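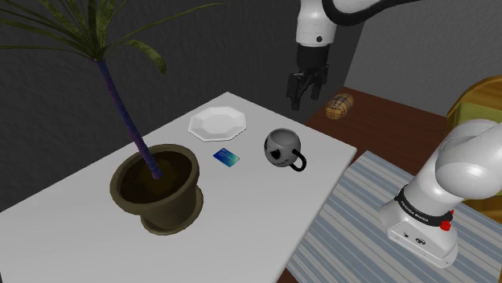
Vista de la cámara fija del simulador, escena de la mesa blanca, pinza abierta antes de bajar.

Cuaderno de teleoperación, julio. Entrada de la tarde.

Hoy he continuado con las demostraciones para la tarea de la tarjeta azul. La tarea es la misma que antes: coger la tarjeta, que está delante del plato, y dejarla dentro del plato. El brazo es el Franka del simulador y yo lo mando desde el puesto con el mando de seis ejes. Escribo todo con detalle porque Sveva Pace va a seguir con la recogida y no quiero que ella pierda tiempo con los mismos errores que yo.

Configuración. Escena cargada desde el paquete Weerakoon, sin modificar los muebles. El registro lo hace Giritel, con la versión que tenemos instalada en la máquina grande. He puesto la ganancia de traslación a la mitad del valor de fábrica. La rotación la he dejado igual. Con la ganancia completa el brazo salta cuando suelto el botón y lo vuelvo a apretar, y el salto queda grabado en la trayectoria.

Primera serie. Ocho demostraciones, de las cuales he descartado tres. En dos de ellas la pinza tocó el borde del plato al bajar y el plato giró un poco. En la otra cerré los dedos demasiado alto y no cogí nada, después corregí, pero la demostración contiene un cierre en vacío y prefiero no enseñar esto al modelo. Las demás están guardadas con la etiqueta "tarjeta_plato".

Problema principal: la tarjeta es muy plana. Si bajo la pinza vertical con los dedos abiertos, las puntas llegan a la mesa antes de que la tarjeta esté bien entre ellas, y el controlador empieza a empujar contra la superficie. En el simulador esto produce una vibración pequeña que en la imagen casi no se ve, pero en las fuerzas sí. He probado de orientar los dedos según el lado corto de la tarjeta y va mejor. La tarjeta está girada respecto al borde de la mesa, entonces hay que girar la muñeca antes de bajar, todavía en alto. Si se gira abajo, se arrastra.

Segundo problema: la planta. La maceta está bastante cerca de la tarjeta, y si entro por la izquierda la pinza pasa demasiado cerca del tronco. Las hojas no me preocupan tanto, en esta escena tienen colisión simplificada (mirar en el fichero si es verdad, lo digo de memoria). Entro siempre desde atrás, por la derecha del plato, que es donde empieza la pinza. El recorrido es más largo pero más limpio. Pregunta para la reunión: ¿queremos que todas las demostraciones entren por el mismo lado? Me parece que habrá poca variedad, y si mañana movemos la maceta no sé qué hará la política.

La taza gris no la he usado. Tampoco el objeto de cuadros que está en la superficie de madera; la tarea de este objeto es de Amov y tiene su propia etiqueta.

Nota sobre la cámara. Desde esta vista el plato blanco sobre la mesa blanca se distingue poco, solo por las sombras de las facetas. Para mí, que teleopero mirando la pantalla, es difícil juzgar la altura cuando estoy encima del plato. He abierto la segunda vista en una ventana pequeña y con ella suelto la tarjeta mucho mejor. Recomiendo hacerlo siempre así.

El fichero 994 tiene un corte en las marcas de tiempo. No lo borro todavía, quiero enviarlo a la gente de Sternex para que miren si es del mando o del registro.

Para la próxima sesión:
- repetir las tres descartadas
- bajar un poco más la ganancia, solo en el eje vertical
- preguntar a Sveva si su mando también deriva cuando está en reposo; el mío se va lentamente hacia un lado y tengo que calibrarlo antes de cada serie
- cambiar la posición inicial de la tarjeta, hasta ahora siempre la misma

He parado a las 18:40. La copia está en el disco común, carpeta de julio.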